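Vultov Opens Mandale, a Teaching Kit for Robot Arms, to Outside Labs

Patient people wanted. Ability to pick up a piece of bread an advantage.

NONDETTI, May. Vultov, a small company that teaches robot arms to do small things, today opened its Mandale teaching kit to outside labs, schools and workshops. Mandale lets a person show a robot arm a task, either by taking hold of the arm and moving it or by driving it from a hand controller a few feet away. The robot keeps a record of what was done. Later, a learning program studies the recordings and tries to do the job itself, with results that range from very good to educational.

The company has been using Mandale on its own tables for nine months. In that time its operators have recorded over 3000 demonstrations, nearly all of them involving pretend lunch. Vultov is aware that other firms in the field have announced robots that will run factories, build houses and look after the elderly. Vultov would like it known that its robots are getting quite decent at plates.

"We tell new operators that the job is teaching, and they picture a classroom," the Mandale team said in a joint statement, drafted jointly and at some length. "Then they spend a morning putting the same thing on the same plate. By the afternoon they have opinions about plates."

A session works like this. The operator sets out the objects, starts a recording, performs the task once and stops the recording. The objects are then moved, a little or a lot, and the operator does it all again. A finished task in the Mandale library usually holds 155 demonstrations, a number the company settled on after trying smaller ones and being disappointed, and larger ones and being tired.

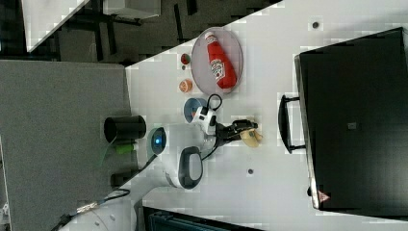
The moving of the objects matters more than visitors expect. A robot that has only ever seen a bowl in one spot will reach for that spot with great confidence whether or not the bowl has kept the appointment. Mandale therefore prompts the operator to change the layout between takes and complains, by way of a short beep, when two takes in a row look too much alike. Operators may turn off the beep. The setting is three menus deep, and the company does not apologize for that.

Teaching by hand and teaching by remote control each have their supporters inside Vultov, and lunch is sometimes eaten at separate tables. Hand guiding is quick to learn: the joints go slack enough to push, and most people can produce a usable take in their first hour. It does put the teacher's own arms into the camera view, and the software has to be told to ignore them. Remote control keeps the teacher out of the way, at the price of a longer apprenticeship, during which a good many objects are nudged, pinched, dropped and chased across the table. Mandale supports both and takes no side. The price list doesn't either.

New in this release is a review tool called Illés, which plays back every take before it is added to the library and marks the places where the operator hesitated, overshot or changed their mind. Earlier versions of the kit kept all of that, and the robots learned it faithfully. One arm at Vultov spent most of a winter pausing above each object before picking it up, as though reconsidering its career. The pause was traced to an operator who liked to sip coffee mid-take. With Illés, a take can be trimmed, relabeled or thrown out. The company throws out more than it used to and feels better for it.

Illés also keeps failed takes in a separate folder if asked. Vultov recommends asking. A fumbled grasp followed by a clean recovery is among the more useful things a robot can be shown, and it is a kind of data that people produce naturally and in bulk.

The opening release includes:

The Mandale recording software, for one arm and up to three cameras.

The Illés review tool.

A starter library of 57 tabletop tasks, with the recordings behind them.

A printed operator's guide, which is short, and a chapter on posture, which is not.

Labs will need to bring their own arm, gripper and table. Vultov advises a sturdy table. It also advises against using real food beyond the first day, a policy adopted early and without debate.

The company makes no claim that a robot taught with Mandale will be ready for a home kitchen. Skills in the starter library were recorded on tabletops under office lighting, and performance drops when the lighting changes, when an object is swapped for one of a very different shape, or when a visitor leans in to ask whether it can fold laundry. It cannot fold laundry. A towel task was begun in the fall and is described internally as ongoing.

Outside groups that record their own tasks keep the recordings. They may share them with the common library if they wish, and shared tasks will carry the name of the group that made them. Vultov will check each submission for completeness before posting it and reserves the right to ask what the object was meant to be.

Mandale is available now to research labs, colleges and technical high schools, with a free license for classroom use. Commercial licenses are sold by the arm. Demonstrations can be arranged at the company's Nondetti office, where guests are welcome to take the controller and try a task themselves. Most find it harder than it looks. Their takes are kept, with permission, in the failed folder.

About Vultov

Vultov makes software for teaching robot arms by demonstration. The company is based in Nondetti and builds Mandale and Illés. Press inquiries are answered by the Vultov press office, generally before noon.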